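Drosus press-down fault: questions I keep getting

I look after the Drosus pick-and-place scenes, and since the March release my inbox has been full of the same few questions. I've put the answers on one page so I can stop retyping them!

What is the press-down fault?

The arm plans a grasp from above, comes down over the target, and then keeps on coming down. The height it's aiming for is too low, so the fingertips end up driving into the top of the object when they should be stopping on either side of the neck. On a wide or rounded shape there's nowhere for them to go, and the contact solver gets very unhappy.
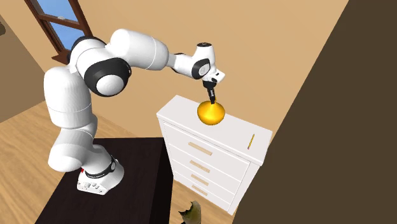 Fingertips pressed into the yellow object on the white dresser. The pencil is a separate target.

Does it happen with every object?

No. Flat, thin things like the pencil are mostly fine. The trouble is with anything that has some height to it and gets wider toward the bottom – the yellow vase is the one people write to me about, and I've had bowls do it too. I ran 700 episodes over a weekend and the tall, flared shapes made up nearly all of the bad ones.

What causes it?

Dumlao (our grasp planner) reads the object's origin point and treats it as the top. A few of the models have their origin at the base, so the planner thinks the thing is shorter than it is. I missed this for weeks because I was busy blaming the friction settings. Sorry to everyone who changed theirs on my advice, you can put them back.

Is the approach itself wrong?

The sideways part of the move is good. The hand gets over the target and slows down at the pre-grasp point the way it should. It's the last leg of the descent that uses the bad number, so if you're stepping through a run, pause with the gripper over the object and compare the goal height with the rim height. They should be close. If the goal is way down inside the body, you've got the fault.

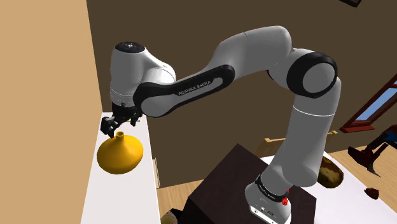
Gripper just above the vase on the white shelf.

Can it hurt a real arm?

Yes, and please take this bit seriously. In the simulator you get a jittery object and a failed episode. Send the same trajectory to hardware and you're pushing a gripper straight down into something solid. We had it happen once at the Flumbridge lab – the force limit tripped and the arm stopped, but I don't want anyone counting on that. Keep version 5 off real robots completely until you've patched.

How do I fix it?

Update to version 6 and rebuild the object cache. The rebuild matters! If you skip it, the old heights stay put and you'll be writing to me again by Saturday.

I can't update yet. Is there a workaround?

Set the top-height override by hand for each tall object. It's tedious, but it works.

Do I have to throw out my old runs?

Only the ones that used a top-down grasp on an affected model. The log checker flags them with code 2. Pencil runs can stay unless they're flagged too.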